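Workshop Tips: Looking After Old Bus Destination Blinds

Posted by Siamak Rezaei, 31 March 2024

Most of us who collect bus bits end up with at least one roller blind, and most blinds spend their lives in a bad corner of the garage. These are the habits I have settled into at my bench in Odimden. They suit linen and cotton blinds. The later plastic ones are mentioned at the end.

Clear a long surface first

A blind needs more room than you expect. Two folding tables end to end will do. Lay down a clean bed sheet, old side up, and keep drinks in another room. If you have a helper, put one person at each roller and agree who is winding before you start.

Unroll only what you are working on. A full-length blind from a trunk route can hold a great many displays, and there is no need to have the whole thing hanging off the table while you deal with one torn panel.

Write down the order

Before any repair, go through from top to bottom and copy every display into a notebook, including blanks and anything pasted over. Paste-overs are often the interesting part. On my Mallunov garage set, the short workings had been covered when the route was cut back, and the old names can still be read from behind with a lamp.

Dust before anything else

Use a soft, wide paintbrush and work from the middle toward the edges. Do not scrub the lettering. Some of the white paint is chalky and will come away with the dirt. If a panel is greasy, test one corner with a barely damp cloth and leave it for a day. If any black has come off, stop there and live with the grease.
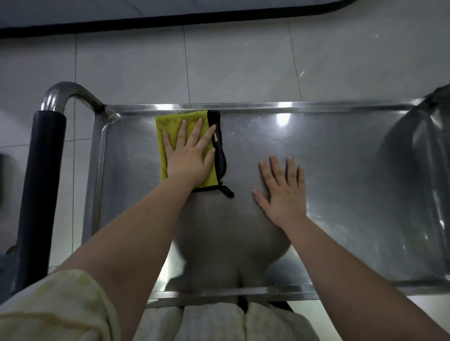
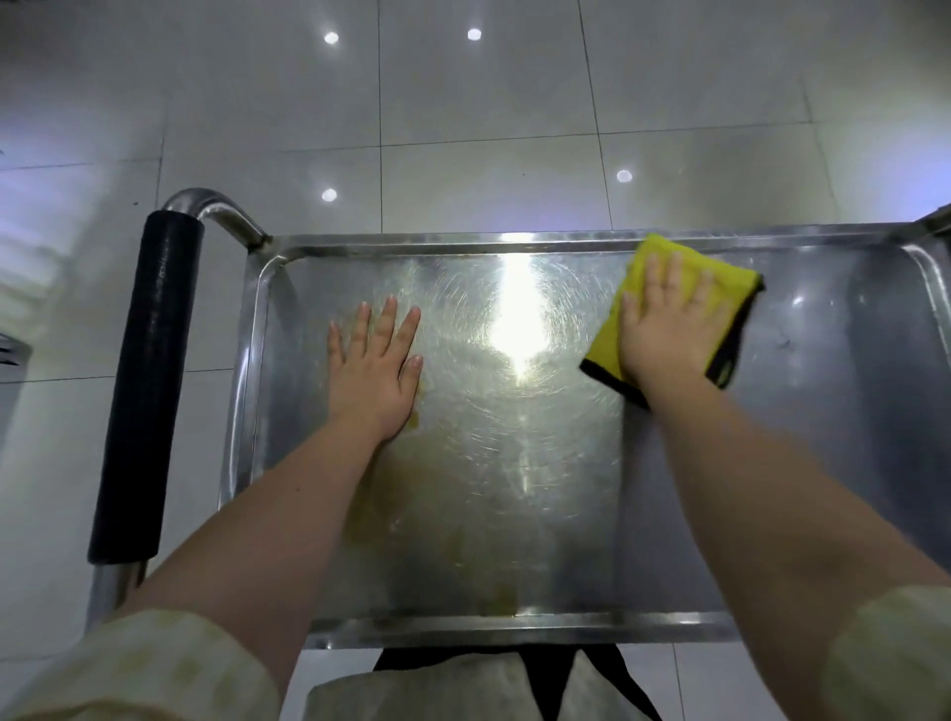 Repairing tears

Household tape is the usual enemy. It goes brown, then the backing falls off and the glue stays. If you find some, lift what comes easily and leave the rest alone until you can try a small spot with a solvent meant for textiles, with the window open.

For a fresh tear, I use thin cotton strip and a flexible fabric glue, always on the back. Cut the strip an inch longer than the tear at both ends. Put a sheet of baking parchment under the blind and another on top, then weigh it down with books overnight. Rounded corners on the strip are less likely to catch when the blind is wound.

Rollers and end caps

Wooden rollers dry out and split at the pins. A small split can be glued and clamped. A long one means a new roller, and broom handle is rarely the right thickness, so measure first. Keep the old pins if they are sound.

A squeaky winding box wants one drop of light oil on each bearing. More than that will find its way onto the blind.

Storage

Wind the blind with the lettering facing out, not too tight, and tie it with cotton tape. Rubber bands will mark it. Store it flat on a shelf, away from the boiler and off the floor. I check mine every August, when the garage is at its driest.

Label each one on a luggage tag with garage, vehicle type and front, side or rear. My stock numbers go on the same tag. The Najafi side blind is 3617, and the tag saves unrolling it to find out.

Plastic blinds

These crack if they are unrolled cold. Bring them indoors the night before. Do not use fabric glue on them, and keep them out of direct sun. The Randus rear blind I bought last year had been left in a window and the yellow had faded almost to white along one side.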